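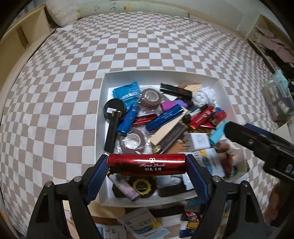
Minutes of the meeting on shared small things, Gilbert House residents
Date: January 20, 2021
Place: common room, ground floor
Chair: Gus Rosenthal (room 27)
Minutes written by: the resident of room 14

1. Minutes of the last meeting
Accepted with one correction. The shelf in the hallway belongs to the house and not to room 9, as I wrote before. I am sorry for this mistake.

2. The box of small things
Gus reported that the white box is now too mixed to be useful. Lighters, packing tape, wooden sticks and small packets are all together, and a person who wants only tape has to move everything else first. Several residents agreed. One resident said she likes it this way, as everything is in one place and she does not need to remember more than one box.

After discussion it was decided:
- Lighters go to a tin with a lid, on the high shelf in the kitchen. This includes the long black one and the red one with the "First Look" print.
- Brown tape stays in the white box. Rolls that are still in plastic wrap should remain wrapped until the open roll is finished.
- Wooden pieces go in the drawer with the glue.
- The round black container stays in the box until its owner comes. The owner is asked to speak to Gus before the end of May.

Room 11 asked if lighters that do not work can be thrown in the normal trash. No one was sure. Gus will ask the city office and put the answer on the door. Until then please do not throw any lighter away - put it on the high shelf with the others.

3. Storage boxes
Two offers were compared. Cillov has a set with dividers for $27, and Dirley has a similar set without dividers, which is cheaper, but the lids are sold separately. The meeting voted for the Cillov set, with one vote against. Gus will order it. The old white box will not be thrown away.

4. House money
The balance is $1,511. We agreed to keep $100 of it apart for small purchases such as tape, bulbs and batteries. Receipts should be given to Gus in an envelope with the room number on it. The repair of the hallway floor will cost around $2,000, so this point is moved to the next meeting, when we have the second price from Zostel.

5. Other matters
The key of the bicycle room is again missing. Whoever has it, please hang it back on the hook.
Room 6 wishes to exchange a desk lamp for a smaller one.

The meeting was closed at 8:40 p.m. Corrections to these minutes can be left in my mailbox.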